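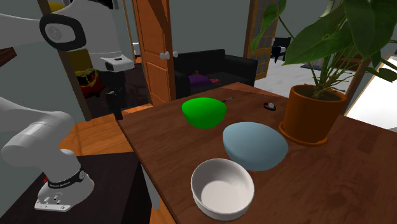

Wooden table, three bowls

catura_home
Hello all. I want to oil a dining table with reddish-brown grain. The shop in Flultville offers me two products: Ara oil for 25 a tin, or a hard wax, which is dearer. We eat at this table every day, and I am afraid of rings from soup bowls. Which one do you advise?

orozco855
Hard wax, without doubt. I oiled mine in December and by spring it had rings everywhere. Two thin coats, one night between them.

plainjoiner
I do not agree with orozco855. Rings come when the oil did not have enough time to harden. Leave it for two weeks and use mats. Oil is also much easier to repair, you sand only the bad place.

orozco855
I left it for over 25 days, so please do not tell me it was the time.

plainjoiner
Then perhaps the coat was too thick? Did you wipe off the rest after 15 minutes?

orozco855
After one hour, I think.

catura_home
Thank you both. I will try the oil first on the underside and write again when it is hard.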